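グレッティ湖畔観光協議会 水上・周遊部会
第3回会合 議事録

開催月 11月
開会 午後1時30分
閉会 午後4時10分
場所 グレッティ(Guretti)観光案内所 2階会議室
出席 部会委員、協議会事務局、モレル渡船(Mollel)運航担当、フルニエ自転車貸出所(Flunier)運営担当
欠席 ウィルトブリッジ(Wiltbridge)宿泊組合(書面により意見提出)

議題
1 前回議事録の確認
2 湖畔周遊路の冬期運用について
3 渡船と貸自転車の共通券について
4 ウィルトブリッジ側桟橋の案内表示について
5 早朝散策ツアーの試行報告
6 来訪者からの照会への回答文案について
7 その他

1 前回議事録の確認

事務局より、前回議事録の案が配付された。議題4の記載中、「北桟橋」とあるのは「旧北桟橋」の誤りである旨の指摘があり、訂正のうえ承認された。前回の継続事項のうち、対岸の手洗所の開錠時刻については管理者との調整が終わっておらず、次回に改めて報告することとした。

2 湖畔周遊路の冬期運用について

事務局より、周遊路全長23キロメートルの冬期運用案について説明があった。案の要点は、東岸の林間区間を12月から閉鎖すること、西岸の舗装区間は通年開放とすること、および積雪時の通行可否を案内所の掲示板と協議会のウェブページに毎朝掲載することである。

委員から、林間区間の閉鎖を一律とすると、例年雪の遅い年に歩行者の利用機会を失わせるのではないかとの意見があった。これに対し事務局は、閉鎖の理由は積雪のみではなく、落枝の処理が冬期の間追いつかないことにもあると説明した。別の委員からは、昨冬、閉鎖標識の脇を通って区間に立ち入る利用者が見受けられたとの報告があり、標識の位置を分岐の手前まで前進させるべきとの提案がなされた。

ウィルトブリッジ宿泊組合の書面意見は次のとおりである。宿泊客の多くは朝食後に周遊路へ出るため、通行可否の掲載は午前8時までに行われたい。また、英語による併記を希望する。

協議の結果、次のとおり決定した。
・林間区間は12月から閉鎖する。再開の時期は3月の部会で決定する。
・閉鎖標識は、分岐の手前に移設する。
・通行可否は午前8時までに掲載し、日本語と英語を併記する。

なお、自転車の押し歩きによる林間区間の通行についても質問があったが、閉鎖期間中は歩行者と同様に認めないことを確認した。

3 渡船と貸自転車の共通券について

モレル渡船およびフルニエ自転車貸出所より、共通券の共同提案があった。渡船の片道と自転車の半日利用を組み合わせ、湖を渡ったのち自転車で戻る経路を想定したものである。発行枚数は試行期間中500枚を上限とし、販売は案内所と両事業者の窓口で行うとの説明であった。

これについて、以下の質疑が行われた。

自転車を対岸で返却することができるかとの質問に対し、フルニエ側は、ウィルトブリッジの返却所が無人となる時間帯があり、試行中は出発地での返却に限りたいと回答した。委員からは、復路で天候が崩れた場合に自転車を渡船へ積めるのかとの質問があり、モレル側は、1便につき3台までは積載可能であるが、風の強い日は船長の判断で断る場合があると述べた。

料金については、子ども券を設けるか否かで意見が分かれた。設けるべきとする委員は、家族連れの利用が見込まれることを挙げた。一方、フルニエ側からは、子ども用自転車の台数が限られており、券を販売しても貸し出せない事態が懸念されるとの発言があった。部会長は、子ども券の可否を今回は決定せず、台数の一覧を次回までに提出するよう求め、フルニエ側はこれを了承した。

払戻しの取扱いについては、渡船が終日欠航となった日に限り全額を払い戻すこと、自転車のみを利用した場合の一部払戻しは行わないことで一致した。券面にこの旨を明記する。

以上により、共通券の試行を春季に開始することを承認した。開始日は両事業者の協議に委ねる。

4 ウィルトブリッジ側桟橋の案内表示について

事務局より、桟橋から中心街へ向かう経路の案内表示について、来訪者の苦情が続いているとの報告があった。下船後に左へ進む利用者が多く、その先は倉庫の敷地で行き止まりとなっている。現行の表示は待合所の壁面にあり、船を降りて歩く向きからは目に入りにくい。

委員からは、桟橋の付け根に矢印標を設けること、待合所の地図を現行の北上から進行方向上に改めることの2案が示された。地図については、他の地図との整合を重んじる意見と、その場での分かりやすさを優先する意見があり、結論に至らなかった。矢印標の設置は異議なく了承され、事務局が桟橋管理者に占用の可否を照会することとした。

あわせて、徒歩の所要時間の表示について検討した。現行の表示は健脚者の歩行を基準としているとの指摘があり、荷物を持った利用者を想定して再計測することとなった。計測は事務局が行う。

5 早朝散策ツアーの試行報告

事務局より、秋季に試行した早朝散策ツアーの結果が報告された。期間中の参加者は合計34名であり、いずれも宿泊客であった。集合は午前6時15分、旧北桟橋とし、湿原の木道を経て案内所で解散する行程である。

参加者の感想として、霧の湖面を静かに歩けた点が評価された一方、集合場所が暗く、到着しても場所が合っているか不安であったとの記述が複数あった。案内人からは、木道の幅が狭く、対向者とのすれ違いの際に隊列が停止するとの報告があった。

委員からは、朝食の時刻との兼ね合いについて宿泊組合に確認すべきとの意見があった。書面意見では、参加者に限り朝食の終了時刻を延長できる宿がある旨が記されていたが、対象の宿は明らかにされていない。事務局が組合に照会する。

来季の実施については、集合場所に足元灯を設けることを条件として、4月からの再開を目指すこととした。

6 来訪者からの照会への回答文案について

案内所に寄せられる照会のうち件数の多いものについて、窓口とウェブページで共通に用いる回答文を整えることとし、文案1件を審議した。共通券に関する項目は、議題3の決定を反映して事務局が次回までに起草する。文案は次のとおりである。 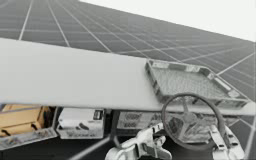

問 冬の間も湖畔周遊路を歩くことはできますか。
答 西岸の舗装区間は冬の間も歩くことができます。東岸の林間区間は12月から閉鎖し、再開の時期は決まり次第お知らせします。当日の通行可否は、午前8時までに案内所の掲示板と協議会のウェブページに掲載します。

文案について、「舗装区間」という語だけでは来訪者に範囲が伝わらないとの意見があり、起点と終点の名称を括弧書きで補うこととした。また、積雪時の履物について一文を加えるか否かが議論されたが、回答文は簡潔に保ち、履物の案内は周遊路の頁に別途設けることとした。英訳は事務局が作成し、宿泊組合の確認を経て掲載する。

7 その他

(1)モレル渡船より、冬期の減便について報告があった。1月および2月は午前と午後の各1便とし、午後の便は午後2時40分にグレッティを出発する。時刻表は案内所に掲示するほか、各宿に配付する。

(2)委員より、周遊路の休憩所に置かれた来訪者用ノートの頁が残り少ないとの報告があった。事務局が補充する。記入済みのノートは案内所で保管し、希望者の閲覧に供する。

(3)周遊マップの増刷について、事務局より、桟橋の地図の向きが決まるまで発注を見合わせたいとの申出があり、了承された。在庫は窓口での手渡しのみとし、棚への配架を一時取りやめる。

次回までの確認事項
・対岸の手洗所の開錠時刻(事務局)
・子ども用自転車の台数一覧(フルニエ)
・桟橋付け根の占用可否および徒歩所要時間の再計測(事務局)
・朝食時刻の延長に応じる宿の確認(事務局、宿泊組合)
・共通券の券面案(モレル、フルニエ)
・共通券に関する回答文案(事務局)

次回会合は1月に同会議室で開催する。議案の提出は、開催の2週間前までに事務局あて書面で行うものとする。

以上

作成 グレッティ湖畔観光協議会事務局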